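Tralono Robotics Club Handbook
Section 4: Bottle Assembly Task, Station Set-up and Recording 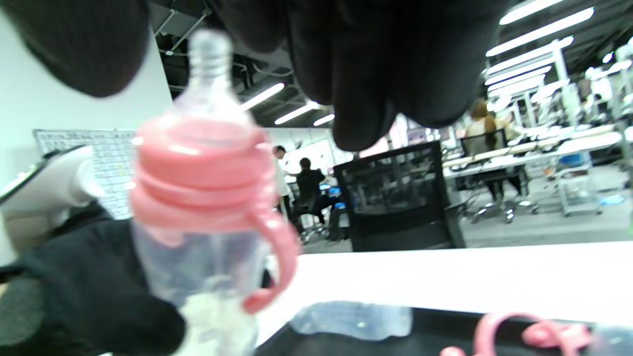
Each run takes 2 students: one handles the parts, the other works the Fendar console and keeps the log. Read the whole section before your first run.

1. Wipe the tabletop and set the tray near the front edge.
2. Put the bottle parts on the tray. Check them against the card.
3. Put on the black knit gloves. Both hands, every run.
4. Start the Jorix logger and wait for the steady tone.
5. Pick up the bottle low on the body — keep your fingers off the collar threads.
6. Fit the collar and handle, then turn until snug.
7. Stop the logger and enter the run number.

Note: Runs are stored in the Lins folder. A session can hold up to 80 runs. Our set stood at 3,583 at the end of May, with 478 still to be labeled.

Caution: Do not overtighten the collar. The handle can crack at the ring.

Caution: Keep powder away from the console. If any spills, stop the run and clean up before you go on.

If the tone cuts out during a run, mark it as failed and start again from step 4.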